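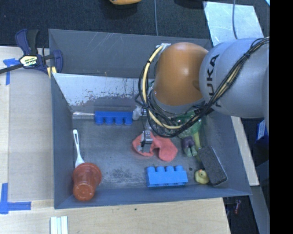

## Looking after the picking cell at Skinholm

Most of the care this cell gets is of the homely sort. The KUKA arm spends its day reaching into a grey bin of odds and ends – a rubber duck, building blocks, a bit of coral-red cloth – and the Vamonix team gives it 5 minutes every morning before the first pick.

They begin with the hose, feeling along the cream-yellow curve for any stiffness and checking each dark tie. Then come the cables, which need enough slack for the wrist to turn, and after them the gripper's narrow fingers, wiped down with a dry cloth.

The clamp on the bin gets a firm squeeze too. It slipped once, last December, and the arm had to be taught its positions all over again, which took 3 long afternoons and a good deal of tea.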